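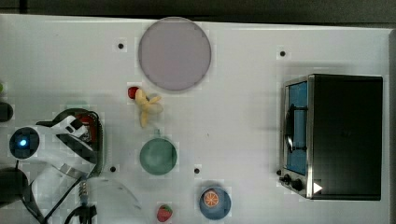

小烤箱的旋钮刻度与炉内实际温度对不上,应该怎样校准?

在炉腔中心放一支独立的烤箱温度计,空载加热到读数稳定,记录多个刻度下的实测值,做成对照表,以后按对照表设定旋钮。多数家用小烤箱没有可供用户调节的校准螺丝,对照表是最可靠的办法。

适用范围

本文适用于机械旋钮式、双管或四管加热的台式小烤箱。带电子温控和数字显示的机型通常在菜单里提供温度偏移选项,请先查阅说明书,再参考本文的测量部分。嵌入式大烤箱的热惯性不同,等待时间需要相应延长。

误差的来源

机械式小烤箱一般用双金属片或毛细管温控器。温控器感受的是安装位置附近的温度,与炉腔中心有差距。加热管通断之间存在回差,炉温会在设定值上下摆动。炉腔越小,加热管离食物越近,摆动越明显。此外,旋钮轴与刻度盘之间可能存在装配偏差,表现为所有刻度整体偏高或偏低。

因此测量时要分清两件事:一是平均温度与刻度的差值,二是温度摆动的幅度。前者可以通过对照表修正,后者只能通过预热方式和摆放位置减轻。

所需物品

独立烤箱温度计一支,指针式或探针式均可。指针式价格低,响应慢,适合看平均值;探针式响应快,适合观察摆动。计时器一个,纸笔或电子表格。隔热手套一副。

测量前先检验温度计本身。探针式可以放入沸水,与当地海拔对应的沸点比较,偏差在2℃以内可以直接使用,超出则记下差值,后续读数一并修正。测试时探头不要接触锅底和锅壁。指针式不能浸水,可与已检验的探针放在同一位置对比。

测量步骤

第一步,清空炉腔,取出烤盘和接渣盘以外的附件,烤网放在中层。接渣盘应保留在原位,取走会改变下管的辐射情况。

第二步,把温度计放在烤网正中。探针式的探头应悬空,不与金属接触,可用耐热夹固定。导线从门缝引出时,确认炉门能够关严。

第三步,模式选择上下管同时加热,不开热风。旋钮先转到最大,再回转到150℃。每次都从同一方向接近目标刻度,可以减少旋钮间隙带来的误差。

第四步,等待加热指示灯经历3次完整的亮灭循环。第一次循环通常过冲较大,不计入结果。

第五步,在随后的循环中,记录每次循环的最高读数和最低读数,取两者的平均值作为该刻度的实测温度。

第六步,依次在180℃、200℃、220℃重复以上操作。由低到高进行,不必中途冷却。

测量期间不要开门。隔着玻璃看不清读数时,可用手电从侧面照亮表盘。

对照表的制作

表格设四列:旋钮刻度、实测平均、最高、最低。只需要把实测平均与刻度画成折线,就能查出目标温度对应的旋钮位置。相邻两点之间按直线估算即可,没有必要加密测点。

如果各点差值接近,说明是整体偏移,在旋钮旁贴一个新的零位标记就够用。如果差值随温度升高而变大,应严格按折线取值。如果同一刻度两次测量相差超过10℃,先检查炉门密封和温度计位置,再考虑温控器老化。

炉内位置差异

中心点校准完成后,可以用切片白面包检查水平方向的均匀程度。烤网铺满面包片,设定到实测180℃,加热到出现上色为止,取出后按原位置排好,比较颜色深浅。靠门一侧偏浅较常见,烘烤到一半时把烤盘前后调转。左右差异明显时,检查加热管是否有一段不发红。

上下方向的差异取决于烤网层位。表面先上色而内部未熟,下移一层;底部颜色过深,上移一层或叠放一只空烤盘。

预热

小烤箱的指示灯第一次熄灭时,空气温度已经达到,炉壁尚未热透。此时放入食物,开门散热后回升较慢。建议在第一次熄灭后再等一个完整循环。烤饼干、泡芙一类对初始温度敏感的食物,可把旋钮调高一档预热,入炉后立即调回。

常见问题

装入食物后读数低于空载值,属于正常现象。水分蒸发吸热,温度计也可能受到冷食物影响。对照表以空载为准,烘烤时间按食物状态调整。

开热风时需要另做一张表。热风使炉腔温度趋于均匀,平均值往往与不开热风时不同,两张表不可混用。

旋钮没有小数刻度时,用细笔在面板上标出常用位置,每个标记旁注明实测温度。

安全事项

不要自行拆开外壳调节温控器。温控器与市电直接相连,改动后可能使过热保护失效。测量时烤箱四周留出散热空间,顶部不放物品,全程有人看管。加热管表面降温较慢,取出温度计前戴好手套。

复测

更换加热管、移动安放位置或更换插座线路之后,应重新测量。正常使用的情况下,每年2月前后复测一次,只测180℃一点。与原表一致则继续使用原表,不一致则四个点全部重测。

最后更新:2018年10月15日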